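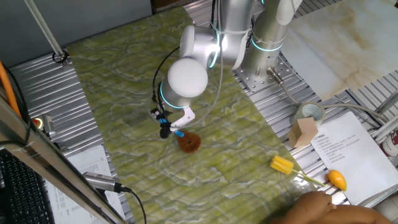

*Murkiter cell, gripper at the sponge, green top on.*

2/5/21

Liao wants the gripper cable rerouted again. I'm not convinced it's the cable. The complaint is that the fingers drop out mid-cycle when the wrist turns past 60 degrees, and yes, the loop up the side of the arm is long enough to tug. But we moved it in February as well and got the same fault back.

Before anyone cuts a tie:

- Run 40 cycles on the sponge with the wrist held straight. Log every dropout.
- Same again with the wrist turning, cable left exactly as it is.
- Reseat the connector by the base plate, then repeat both.

Irja Lehtinen did the first set this morning. 40 clean, which proves very little. The second set gave one dropout at cycle 46 on the running counter - one, so I wouldn't hang a theory on it.

Turkus say the clamp side wants regreasing and that this cures "98 per cent" of such faults. They also sell the grease.

Separate gripe: the green top sits skewed on the ribbed bed and the taught heights assume it lies flat. Checked with a feeler gauge at the near corner, fine. Not checked at the far one.

Brush and mango stay out of the tests until the sponge runs are finished. Zurovico's spare lead is in the drawer, unlabelled, so ring it out with the meter before fitting.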